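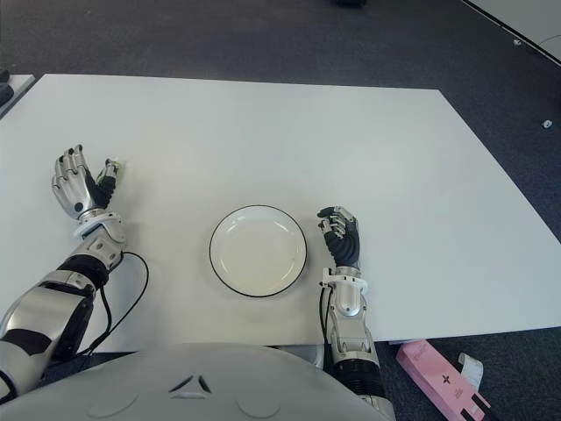
Saturday, March 22, 2025
Posted by Istport_Catering_Office

Plate size in staff dining rooms: request for views

This office is reviewing the crockery used in the staff dining rooms at Istport. The present stock is an 11-inch dinner plate, bought when all hot meals were served at the counter. Most diners now serve themselves, and the quantity of food returned on plates has become a matter of concern. It is proposed that the 11-inch plate be replaced by a 10-inch plate from July. Prices per portion would not change.

Members who have made a similar change are invited to comment, in particular on complaints received, storage, and whether the existing dishwasher racks could be kept. Please state whether your site is self-service.

Reply from northsite_kitchens

We adopted the smaller plate at both of our self-service sites. Waste at the clearing station fell in the opening weeks and then rose again, though not to its former level. Our view is that diners took a while to learn that they could return for a second helping. A notice to that effect should be displayed at the counter from the first day.

Racks were not a problem. The stacking trolleys were, as the posts had to be reset by the maker.

Reply from Tray_Return

I must register some disagreement with the proposal. Persons doing manual work on an early shift require a full meal, and in my experience they regard a smaller plate as a reduction in what they are given, whatever the notice says. At our depot the change was withdrawn after 3 months. The sum spent on plates would have been better spent on a smaller serving spoon, which we have since introduced without a single written complaint.

Reply from Istport_Catering_Office

The comment on spoons is noted and will be put to the kitchen supervisors. Could the poster confirm whether the depot charges by weight or by the plate? The Istport rooms charge by the plate.

Reply from Tray_Return

By the plate. I accept that this may have affected the result.

Reply from crockery_stores_west

On the question of supply, members should ask any seller for the usable width as well as the full width. We compared the Duda plate from Plarkar with our former plate, which was sold as the same size. The Duda has a broader rim and holds noticeably less. This may suit the purpose of the review, but it should be a decision and should not come as a surprise when the boxes are opened.

It is also advisable to order spares at the outset. Plarkar altered the shade of white between our first and second orders and the two do not match on the shelf.

Reply from northsite_kitchens

I would not support the advice on rims. A broad rim gives diners somewhere to hold the plate, but on a self-service line they fill the rim as well, and gravy is carried across the floor. We specified a narrow rim for this reason and have had fewer spills.

Reply from crockery_stores_west

Our floor records do not show that. The point may depend on the distance between the counter and the tables.

Reply from Fivness_Dining

Fivness operates 2 dining rooms and has kept both sizes in use. The larger plate is issued for the main roast and for salads, and the smaller for everything else. The arrangement is popular with diners and unpopular with the wash-up team, who must sort the plates before stacking. Breakages are higher among the larger plates. We would not recommend mixed sizes where the clearing area is narrow.

Reply from Istport_Catering_Office

Members are thanked for their replies. The clearing area at the main site is narrow, and mixed sizes will therefore not be pursued. The smaller plate will be tried in one dining room only, with the present serving spoons, and the spoons will be considered separately. Samples with broad and narrow rims have been requested. Further comments on trolley posts would be welcome, including the likely wait for the work to be done.

Reply from northsite_kitchens

Ours took more than 3 weeks. I would book it before ordering the plates.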